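《Stostach》剧组编剧室例会 会议记录
2024年6月27日 星期四
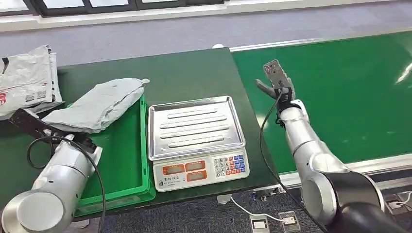

Thongchai Ratanaporn：第二季跟电影版怎么接,今天必须定。上次那版大纲我看完了,前四集跟电影没关系,到第五集突然全是电影的人,观众会以为放错片子。

到会:编剧室全体,后期小陆,发行方线上接入(前半段没声音,后来好了)
记录:小丁

一、上次遗留
- 第一季重看笔记收齐。缺第三集,老魏下班前补。
- 人物关系表更新过了,Grilwood那条线的年份还是对不上,剧里说战前,电影剧本里说战后。按电影的改,剧里那句台词补录。
- 片头时长,没讨论,挪下次。

二、电影衔接
电影《Pistumard》10月上映,剧集第二季同月开播。发行方希望第6集播完紧接着上片,观众出了第6集就能进影院。
Thongchai不反对时间,反对写法。原话大意:不要让主角在最后两分钟接个电话,然后黑屏。上一季已经接过一次电话了。
老魏提:从Rungrueang写起。这个地名第一季出现过,地图上一闪,没人解释。第二集开始有人往那边运东西,第四集有人从那边回来,什么都不肯说,第6集主角自己决定去。电影开场就在那里。
小陆问没看剧的人看电影怎么办。答:电影开场有交待,编剧组看过本子,够用。反过来只看剧不看电影的,第七集得能看懂,这个比较麻烦。
争了很久。两种意见:
 甲,第七集跳时间,电影里的事只提结果。
 乙,第七集换视角,跟留在城里的人走,主角第八集再回来。
多数倾向乙。Thongchai也倾向乙,但要求妹妹这个角色提前立住,现在她前六集加起来没几场正经戏,撑不起一整集。小何说可以把第三集医院那条线给她。医院线原来是警长的,警长那边戏本来就多,给。

三、反派
电影的反派要不要在剧里露脸。
发行方:希望露,哪怕背影。
编剧室:不露。演员档期也没谈下来,背影找替身观众会截图比对,上次那个帽子的事大家都记得。
折中:只出声音,第五集录音带。声音能不能用本人,发行方去问,下次会答覆。
Thongchai补充,录音带里不能念设定。说一件小事就行,比如跟人讨价还价,吓人的东西留给电影。

四、观众反馈
第一季收尾问卷回收379份。意见集中在中段拖,第四第五集。有人写“看到一半去洗碗,回来还在开会”。会议室的戏第二季砍,老魏手上那稿一集里有三场,至少拿掉一场。
另:不少人喜欢旧货店老板,问还回不回来。本来写死了。死没拍到,可以商量。小何去翻第一季终集,看那个镜头到底拍到哪一步。
(会后补:没拍到脸,只有手。可以活。)

五、篇幅
每集现按40分钟走。第6集初稿明显超,Thongchai问能不能放长。平台那边以前只给终集放过。先按40写,超的部分标出来,不要自己先删,上次删掉的那场厨房戏后来又补拍,钱花得冤。
第七集换视角以后场景少,可能不够长,小何说不够就不够,别硬凑。没人反对,也没记成决议。

六、片名彩蛋
每集标题首字连起来读成一句话,小陆的主意。讨论十分钟,没结论。Thongchai说先把戏写好在说。

待办
- 老魏:第三集笔记;第二、四集Rungrueang线的分场
- 小何:妹妹人物小传,医院线改写;终集镜头已查
- 小陆:Grilwood补录台词,口型能不能对上先试一版
- 发行方:反派配音;第6集能否超时长
- Thongchai:第6集结尾重写,不接电话
- 小丁:问卷原文整理发群里,骂人的也留着

下次会议时间群里通知。片头时长和标题彩蛋放最前面讨论,免得又拖没了。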